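Dokwood House — Quarterly Premises Safety Checklist
Inspection date: Sunday, January 12, 2025
Managing agent: Kiltent Property Services

1. Means of escape
Front and rear exits clear: Yes
Final exit doors open without a key: Yes
Comment: Rear door closer is slow. Adjust before the next visit.

2. Fire alarm and extinguishers
Weekly test log up to date: No
Comment: Two entries missing. The panel shows no faults. All 6 extinguishers are in date and on their brackets.

3. Water
Cold tank lid secure: Yes
Little-used taps flushed: Partly
Comment: The tap in Room 507 had not been entered in the flushing record. Grikorow to add it — this was also raised in July.

4. Stairs and floors
Handrails firm: Yes
Nosings sound: No
Comment: One nosing lifting on the second flight. Tape applied; permanent repair required.

5. Portable electrical items
Leads free from visible damage: Yes
Extension leads plugged into one another: None found
Total load within the marked rating: Yes
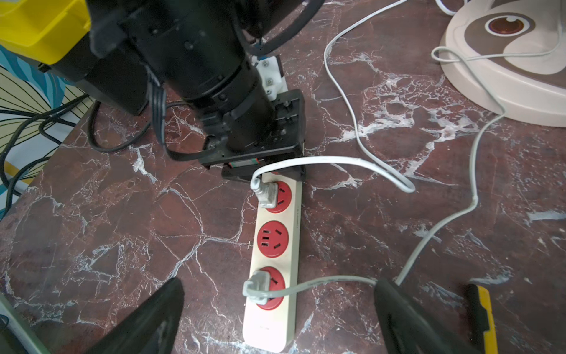

Comment: Items tested by Dramani, 93 in all. Heaters must be plugged directly into a wall socket.

6. Storage
Plant room free of stored goods: No
Comment: Cardboard to be removed within seven days. Repair budget remaining: £3,000.

Overall result: Pass, with actions at 1, 2, 3, 4 and 6.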